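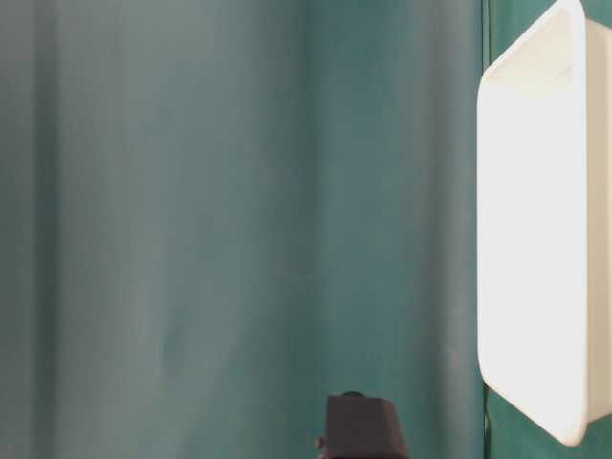
Curtains, backdrops and storage

Questions about hanging and caring for plain fabric, and about the white plastic bins we sell and fit alongside it. If yours isn't answered, ring the Ondier shop or write to us using the form at the foot of the page.

Do you sell the teal-green fabric by the metre?

Yes. It is a plain matte cloth with no pattern, sold from the roll in whole and half metres. We cut to order, so please measure twice before you send us the figures. Cut lengths can't be returned unless there is a fault in the cloth.

Will the colour look the same at home?

Probably not all day long. A greenish teal goes paler and greyer where the light falls on it and a good deal deeper inside the folds. White plastic next to it makes the difference stronger. Ask for a sample, pin it up where the curtain will go and look at it in the morning and again with the lamps on. Samples are free and we post up to 6 at a time.

How much fabric do I need for soft folds?

Measure the width of the rail, not the window or the alcove, and multiply by 2. That gives wide, rounded folds. If you want the cloth to hang nearly flat, one and a half times the rail is enough. For the drop, measure from the rail to where you want the hem and add 20 cm for turning over top and bottom. We include that allowance already if you order ready hemmed.

My cloth arrived with creases. Do I have to iron it?

Hang it first and leave it for a couple of days. Most creases from folding drop out under the weight of the cloth. If some are left, use a steamer or a cool iron on the back. A hot iron leaves shiny patches on a matte surface and they don't wash out.

Can it be washed?

Wash at 30 degrees with similar colours, and don't tumble dry. Hang it back up while it is still slightly damp. Expect a little shrinkage the first time. If the length is critical, wash the cloth before you hem it.

Can a plastic bin be fixed upright instead of standing on its base?

Yes, the Kamirari bin can be mounted on its end so that the opening faces sideways. Use the wall plate, sold separately, and screws suited to your wall. Fitted this way it works as a small open cupboard. Light things only, please: socks, tea towels, balls of wool, paper rolls. Anything that rolls will roll out.

Which side of the curtain should the bin go?

Whichever side the curtain does not draw back to. If it draws both ways, leave a hand's width between the cloth and the rim so the fabric doesn't catch. The corners of the Kamirari are rounded but the rim can still drag on a loose weave.

How do I clean the white bins?

Warm water, washing-up liquid and a soft cloth. For marks that won't shift, a paste of bicarbonate of soda left on for ten minutes usually does it. Avoid scouring pads. White plastic shows scratches once dust gets into them.

Do you fit rails?

Rostam Akbari does all our fitting, within the Flunden delivery area only. The charge is 80 for a single rail up to 400 cm, brackets included. Longer rails are quoted separately. Please clear the wall before he comes.

Who do I speak to about a large order?

Mojtaba Akbari handles orders for schools, halls and studios. Send him the rail widths and drops, and say whether you need the cloth hemmed. Hemming is done by Van Acker and adds a week, or two weeks in October.

When was this page last changed?

27th August. Fitting charges and the hemming times were updated.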